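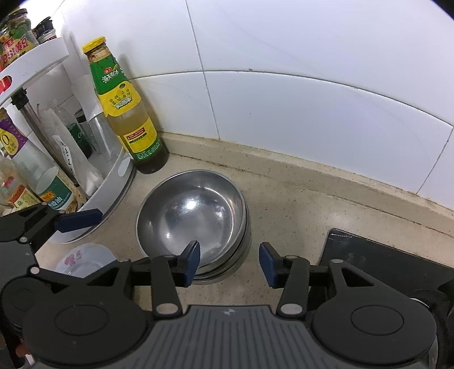 Why does the bottom of our road still flood when the council has already put in a new drain?

Because the new drain empties into the old one. I have now had this confirmed by two separate people in hi-vis jackets, one of whom drew it for me on the back of a parking notice.

For anyone who hasn't had the pleasure, Grandside Lane runs downhill for its whole length and then stops at a wall. Rain does the same. The pipe under the bottom end is nine inches across and was laid when there were four houses up here and a field. The field is now the Flakwood estate, very smart, all driveways, and what used to soak into the grass comes down past my gate at a fair lick, bringing gravel and the occasional recycling box.

The council's answer was a shiny new drain halfway up, dug over most of October by a firm called Lévesque. I have no complaint about Lévesque. They turned up, they dug, they put the road back flatter than they found it. The drain swallows water beautifully. It then carries it 2 houses down and hands it over to the nine-inch pipe, which was already full.

I went to the drop-in session on Tuesday to ask about this. There was a large map with our road coloured pale yellow, meaning "monitored". Further up the hill everything was green, meaning "resolved", and I suppose it is, if you live further up the hill.

The proper fix is a holding pond on the scrubby bit behind the Ronda garage, with a wider pipe running down to it. Everybody at the session agreed this was the proper fix. It is in the plan, as phase 4. We are in phase 2, and phase 3 is a study.

I did fill in the feedback form. It gave me a reference number, 2177, and asked whether I would describe the flooding as a nuisance or a concern. I ticked both and wrote "cellar" in the margin.

In the meantime I've bought nearly enough sandbags for the front and moved the Christmas decorations up a shelf. The forecast for the weekend says showers, some heavy.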